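Flitumdale After Five

One valley, one main street, and more good food than a town this size has any right to. We went hungry. We came back with notes on napkins.

Sunday, June 4, 2023

Get there before five. That's the first thing. Parking on the river side of Flitumdale fills up early on weekends and the lot behind the feed store has a chain across it by dinnertime. We circled twice, gave up, left the car by the ballfield and walked in. Ten minutes. Uphill on the way back, which matters after dessert.

The town used to be a place you drove through on the way to the lake. Two diners, a bar with a pull-tab machine, a bakery that closed at noon. The diners are still there. So is the bar. But since last April there have been three openings on the main street and a fourth in the old creamery, and people are making the drive on purpose now. You'll hear grumbling about it from the next stool over. You'll also notice the grumblers have reservations.

Start at Ketilsson. Everyone does. It's the long low building with the green door, no sign to speak of, just the name painted on the glass in letters you could cover with your hand. Inside it's warm and loud, pine benches, one big hearth at the back and a cook feeding it split birch all night. Your coat will smell like smoke till Tuesday. Worth it.

The menu is a single card. Trout, always, from the hatchery up the road – split, salted, hung over the fire on a nail and brought to the table on a board with brown butter and a heap of pickled onion. Get it. Get the potatoes too, the small ones, cooked in the ashes and cracked open with a spoonful of sour cream and roe. The rye bread comes without asking and there's a dark, almost burnt crust on it that we fought over.

Less good: a beet salad with too much going on. Smoked cheese, hazelnuts, orange, some kind of green oil, a cracker on top. Pick two. And the lamb ribs were fatty in a way that needed another half hour over the coals, though the table next to us sent back bare bones, so what do we know.

Service is fast. Maybe a bit too fast, our mains landed while we were still mopping up the mussels. Say something when you order and they'll slow it down. The wine list is short and leans white. By the glass is fine. There's a house aquavit with caraway and something like dill seed, served so cold it pours thick, and one is plenty.

Ask for the hearth end if you run cold. Ask for the window if you don't. The two seats at the end of the counter are first come, first served and the best in the house.

Next, Bromska. Two blocks down, past the hardware store, in what was a shoe repair shop. The old counter is still there and that's where you eat, or at one of the little round tables that wobble. It's dumplings. Dumplings and soup and one vegetable, a different one each night, chalked on the board by the register. When a filling runs out it gets wiped off. By eight the board is mostly smears.

They fold 800 dumplings on a Saturday. That's the number on the board, under the specials, and they cross it down through the night so you can see where things stand. We sat down at 349 and felt the pressure.

Pork and sauerkraut is the one people talk about. Mushroom is better. Dark, peppery, a little sweet from slow onions, in a thin skin that's been boiled and then crisped on one side in butter. Potato and farmer cheese for the kids, or for you, no judgement. The soup was a clear beef broth the night we came, with a fistful of dill and a marrow bone sticking out of the bowl like a boat mast. The vegetable was cabbage. It was charred black at the edges and soft in the middle, with vinegar and poppy seeds, and it might of been the best thing we ate all weekend.

No reservations at Bromska. No bar either, you wait outside on the bench or across the street on the bank steps. Bring a jacket. They'll take a phone number and text you but the signal on that block is terrible and we watched one couple miss their table.

Cash or card both fine. Tip jar by the door is shaped like a pig.

Now the creamery. Nastix took the whole ground floor – big windows, a concrete floor, the old pipes still running along the ceiling. It's the splashy one. Eighty-two seats, or 82 as the fire notice by the door puts it, plus the patio once the nights warm up. Weekends it's full by six-thirty and the noise bounces around in there like a gym. Weeknights are calmer and the kitchen's better for it.

Hard to sum up the food. Some of it's Balkan, some of it's somebody's very good backyard cookout. Grilled flatbreads come out blistered and puffed, brushed with garlic butter, and you tear them and drag them through red pepper spread or whipped feta or, our pick, a bowl of white beans cooked down till they're nearly jam. Little skinless sausages, charred, with raw onion. A whole chicken done under a weight, skin like glass. Cucumbers with yogurt and walnuts, ice cold, exactly right next to all that smoke.

Skip the fries. They're fries. Skip the burger as well unless you've got a teenager with you.

Cocktails are big and sweet. The plum spritz tasted like a popsicle, which one of us meant as a compliment. Better to go to the cooler by the host stand, where they keep sour cherry soda and a couple of tart ciders, and pull your own. They add it to the check. On the honor system, more or less.

Dessert at Nastix is a walnut cake soaked in coffee syrup and a soft serve machine. Put one on the other. They'll do it if you ask, and they'll charge you for both. 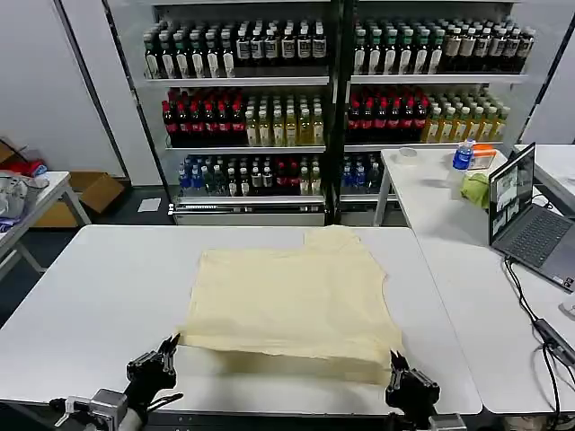 It was the bill that people brought up most, one regular complaining that dinner for four at Nastix used to leave enough over for breakfast in town the next day and now it doesn't, and that the flatbreads had gotten smaller too. We can't speak to the flatbreads. The bill, yes. Two of us with drinks and the chicken came out higher than Ketilsson, and Ketilsson has the trout. Go hungry, share everything, order one less plate than the server suggests and you'll do alright.

The fourth opening is a breakfast window and we missed it. Twice. Opens at seven, sells egg sandwiches on potato rolls, shuts when the rolls are gone. Both mornings they were gone. The smell was still there. We ended up at the older of the two diners, the one with the pie case, and had corned beef hash with a real crust on it, two eggs, toast cut in triangles, and coffee that kept coming. No complaints at all. The pie was rhubarb. The other diner does a better pancake, or so we were told by a man eating a pancake in the first one.

A few more notes before you go.

The bakery still closes at noon. Cardamom buns are out by eight and they sell them by the half dozen in a paper sack that goes clear with butter before you reach the corner. The plain white loaf makes the best toast in the county. Don't bother with the muffins.

The farm stand on the south road has eggs, honey, asparagus while it lasts and radishes with the dirt still on. Exact change helps. The strawberry sign was up but no strawberries yet.

If you're staying over, the motel by the bridge is clean and the walls are thin. There are rooms above the bar as well, cheaper, and you'll hear the jukebox until closing. The bar does a fish fry on Fridays, perch when they can get it, with coleslaw and a slice of bread and a lemon wedge. Paper plates. Long line. Go.

And walk the river path after dinner if it's light out. It's flat, it runs behind the creamery and out to the mill pond, and by the time you get back to the main street you might have room for soft serve. We did.

WHERE TO EAT

Ketilsson. Main street, green door. Dinner Wednesday through Sunday. Reservations a good idea on weekends, counter seats for walk-ins. Order the trout, the ash potatoes, one aquavit.

Bromska. Main street, past the hardware store. Dinner Thursday through Sunday until the board is empty. No reservations. Order the mushroom dumplings and whatever the vegetable is.

Nastix. The old creamery, river side. Dinner nightly, patio in good weather. Reservations for six or more only. Order flatbreads, white beans, the chicken, walnut cake with soft serve on it.

Breakfast window. Next door to the post office. Seven until the rolls run out. Let us know how it is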